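Robot Cell Technician – Irer, Clomton site

Last updated: December

Irer is hiring a technician to look after the Matoušek cell at our Clomton workshop. The cell handles computer parts for refurbishment and has one arm, one two-finger gripper and one wrist camera. The position is permanent and full-time, 38 hours a week, reporting to Snædís Baldursdóttir in maintenance.

You would take over daily care of the cell from Kári Blöndal, who is moving to our Sterneo line. Kári will stay on for a six-week handover. No programming degree is needed, but you do need to be comfortable with hand tools and able to write down what you did so the next shift can follow it.

What the work involves

Each shift starts at 6 am with a check of the arm's home position and the zero on the gripper. The fingers are changed after every 300 hours of running, and the linkage screws are re-torqued at the same time. The wrist camera is cleaned and recalibrated whenever the fingers come off. Faults go in the cell log with the time, the program step and what was done to clear them.

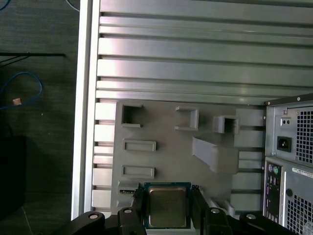
Grip setup takes up more of the day than anything else in the job. Finger spacing, closing force and approach height are all set at the cell and saved under the part number. Processors are the fussiest items we run. They are held upright between the two black fingers, with the metal heat spreader and the blue-green substrate both exposed, so a small error in finger alignment matters. You would also look after the grey moulded tray, checking its slots and raised features for wear and reporting any damage to Oddur Blöndal, who orders the replacements. The four round screw heads on the gripper linkage can be reached from the camera side, and you will get to know them well.

Repairs are mostly small – a worn finger pad, a chafed cable, a sensor that has drifted. Larger faults on the arm go to an outside service firm, and you would be the person who meets them and signs off the work.

What we are looking for

A trade certificate in mechatronics, electrical or fitting, or equivalent time on the tools. Experience with lockout procedures. Steady hands and good near vision, with glasses if you wear them. A forklift ticket is useful but not required.

How to apply

Send a résumé and a short note on a machine you have maintained to Malou Briem, quoting job number 63. Interviews will be held at Clomton and include an hour at the cell with Kári. Applications close at 5 pm on the 19th.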